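Sun 8 March
Delwyn Doolan and Lorraine Merrick

3.2 Floor-level sorting

Household tidying was divided into tasks done at table height and tasks done on the floor. The Kotham set holds 2,395 floor episodes, each limited to 30 seconds. Containers were open plastic baskets, and items were left where the previous episode ended. Paper litter was not cleared between episodes.

Figure 2 gives a floor episode with a red-orange basket on wood-grain patterned tiles. The hand is closed around a green item, probably a pear, at the bottom of the basket; a crumpled white sheet lies outside it.

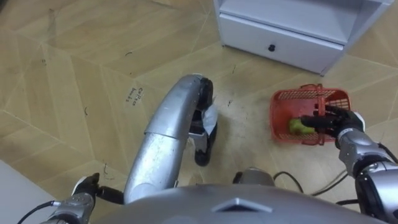 3.3 Labelling

Each item received one class label and one location label (floor, basket or hand). Fruit that could not be named with confidence was labelled by colour only. Loose paper was labelled as litter wherever it lay.

Related items
Prunitau: storage in small kitchens
Kingi basket trials, February
Flovier item list, revised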